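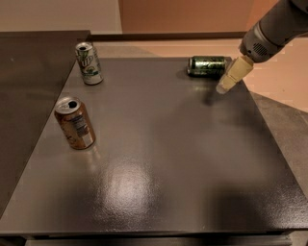 How should a shared table be cleared when some of the drinks cans on it may not be empty?
Pick up the cans that are lying down first, then the upright ones, and treat any opened can as if it still has drink in it.

Veronika Reisinger
Project report, Household Tasks module

1. Background
The common room in Pranach House has 8 tables and one recycling bin by the door. Cans are left out most evenings. My project looked at how people clear them and whether a fixed order saves wiping up afterwards.

2. Method
I worked with soft drink cans on a dark, glossy tabletop. Marks show up well on a surface like this, and so do reflections from the ceiling light, which made small spills harder to judge than I expected. A layout could mix cans standing up, such as a 7UP, with one on its side. Two classmates cleared each layout, once in any order they liked and once in the order given at the top.

For the spill tests I put 400 ml of water in a jug and shared it out between the opened cans. The cloths were Vuvby microfibre, the bin bags Drunex.

3. Results
The fixed order was slower at first — people stopped to think about it. By the Wednesday session this had gone. Most spills came from reaching over an upright can to get at one further back. Crushing cans at the table also left drips, so we moved that step to the bin.

4. Problems
The lid does not show how much is left in a can. Lifting it slightly does. I did not test glass bottles or paper cups.

Raw timings are in folder 511 on the Schnyder drive.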